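4.2 Hanging the curtain in a recessed window

This section applies to the Coste single-panel curtain fitted inside a window recess, with a table or desk standing below. For a rod mounted outside the recess, see section 4.3.

Before you start

Clear the tabletop. The Coste bracket set is rated for recesses up to 900 mm wide. Keep the screws for the two brackets separate; they differ in length.

1. Measure the width of the recess at the top, middle and bottom. Use the smallest figure.

2. Mark the bracket positions 63 mm back from the front edge of the wall. Check both marks with a level.

3. Drill and plug the holes, then fix the brackets hand-tight.

CAUTION: Do not stand or kneel on the table while drilling. Use a step stool placed to one side.

4. Slide the panel onto the rod with the printed side facing the room. Seat the rod in the brackets and tighten the screws.

5. Spread the folds evenly by hand. Patterned panels look best with shallow folds, so that the motifs stay readable when daylight comes through the cloth.

6. Check the drop. The hem should end slightly above the back edge of the tabletop.
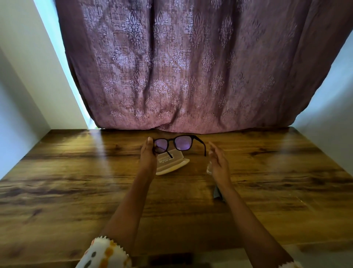 If the hem drags, take it up before the first wash and press the new fold on the wrong side of the fabric. Leave the side edges alone. A thin line of light beside each wall is normal with a single panel and does not mean that the rod is too short.

NOTE: On a glossy tabletop, glare may remain near the window with the curtain closed. Move the seat sideways or use a matte desk pad.

7. Retighten the bracket screws after 4 weeks.

For panels with a drop over 700 mm, continue with section 4.4, Hem weights.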